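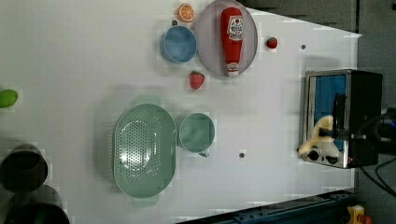 소꿉놀이 장난감 씻는 날, 저만 싫어하나요? 과일 모형에 접시에 컵까지 싱크대에 쏟아놓으면 진짜 설거지보다 많아 보여요ㅠㅠ 그래도 몇 년 하다 보니 요령이 좀 생겨서 적어봅니다.

일단 저는 큰 그릇부터 안 씻어요. 딸기처럼 작은 것들을 먼저 소쿠리에 몰아넣고 소쿠리째 물에 담가요. 이게 진짜 편해요! 민트색 소쿠리도 원래는 아이 장난감인데 바닥에 구멍이 촘촘해서 제가 더 잘 써먹고 있네요. 미지근한 물에 주방세제 조금 풀고 5분쯤은 무슨, 딱 5분만 담가두면 돼요. 오래 담가봤자 틈새로 물만 들어가더라고요.

딸기 꼭지 있는 데는 안 쓰는 칫솔로 살살. 반쪽짜리 오렌지처럼 단면에 결이 있는 것도 칫솔이 최고예요. 저희 집은 아이가 여기다 점토를 꾹꾹 눌러놔서(대체 왜...) 이쑤시개까지 동원한 적도 있어요. 굳은 점토는 마른 상태에서 먼저 떼고 물에 넣으세요. 젖으면 번져서 두 배로 고생합니다.

케첩병 같은 병 모양은 뚜껑이 열리는지부터 확인해 보세요. 열리면 속까지 헹구고 뚜껑을 연 채로 말리고, 안 열리면 물에 담그지 말고 젖은 행주로 겉만 닦는 게 나아요. 종이 라벨이 붙은 것도 마찬가지고요. 예전에 통째로 담갔다가 라벨이 홀랑 벗겨져서 아이가 한참 울었어요.

말릴 때는 컵이랑 그릇은 엎어두고 접시는 세워둬요. 저는 Bitar 건조 매트를 쓰는데 그냥 마른 수건도 괜찮아요. 햇볕에 바짝 말리고 싶은 마음은 알지만 색이 바래니까 바람 통하는 그늘에 두시고요.

정리는 종류별로 칸 나누는 거 해봤다가 이틀 만에 포기했어요ㅋㅋ 지금은 과일은 소쿠리에, 나머지는 바구니 하나에 다 넣어요. 작은 그릇은 접시 위에 포개두면 자리도 덜 차지해요.

아, 씻기 전에 배수구 망은 꼭 끼우세요! 저 딸기 하나 그렇게 보낼 뻔했어요. 나무로 된 장난감은 방법이 좀 달라서 다음에 따로 올릴게요.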